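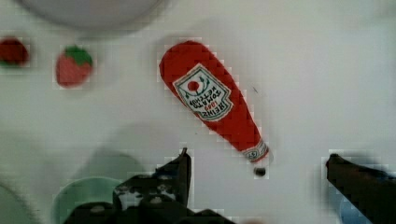 The Skedden 845 is a soccer rebounder, a steel frame with a tight net that sends the ball back to you. I paid $200 for mine in March and have used it most evenings for one season of coaching under-12s in Prirnbridge. It comes in one color, a flat bright red very close to the toy Heinz bottle lying on the white tabletop, and you can find it from the far end of a field at dusk. It folds, it has two net angles, and it weighs enough that I don't like carrying it far.

Assembly was the worst part. The instructions are one folded sheet with small drawings, and the left and right legs look the same until you try to fit the crossbar. I put them on backward and had to start over. After that the frame went up fast. The net took longer. It hangs on elastic loops, and the last few need a lot of pull, so get a second person if you can. Vesela Golob, who coaches the other half of our age group, held the frame while I did the top row.

The rebound is good. A firm pass along the ground from 10 yards comes back along the ground, fairly true, anywhere in the middle of the net. Near the corners it dies or skips off to one side. With the net tilted back you get a lofted ball for volleys and chest control, and our keepers used it that way more than the field players did.
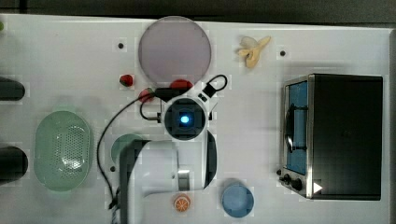
We had a Fekton before this one, the smaller model with the plastic joints. It was cheaper and much easier to carry, but it walked backward every time somebody hit it hard, even on wet grass with the pegs in. The Skedden stays put. Fatos Babić hits the ball harder than anyone else on our staff, and he took a run of full shots at it from the edge of the box. One peg came up a little. The frame didn't move.

For solo practice it does what you want. My daughter worked on first touch with it over the summer, left foot only, and her best run was 122 passes without losing the ball. I can't say how much of her improvement came from the rebounder and how much from playing every day. She did go out to it without being asked, and the wall behind the garage never had that effect.

Wear so far:

The paint has chipped at both hinges, with light rust under one chip.
Two elastic loops have frayed. Spares come in the box, but only four.
The foam sleeve on the bottom bar split during the second month. I wrapped it in athletic tape.
The net itself looks fine.
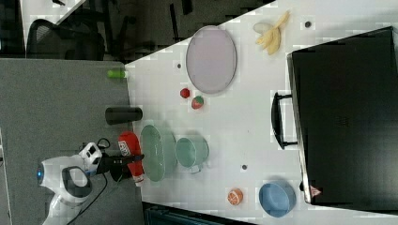
The angle adjustment could be better. You pull a spring pin on each side and line up the holes, and if the two sides aren't even the pin won't seat. Kids under 10 can't do it alone, and I would keep fingers away from that hinge anyway. Folded, it fits in the back of a small wagon with the rear seats down - it would not go in Vesela's sedan at all.

I wrote to the company about the foam sleeve and got a reply from Damir Popescu in customer service, who sent a new one at no charge. It arrived in a plain envelope with no note, and it fits.

If you train in one place and can leave it in a shed, I'd buy it. If you move between fields, get something lighter and accept that you'll be dragging it back into position. Four stars out of five, with the star off for the foam and the instruction sheet.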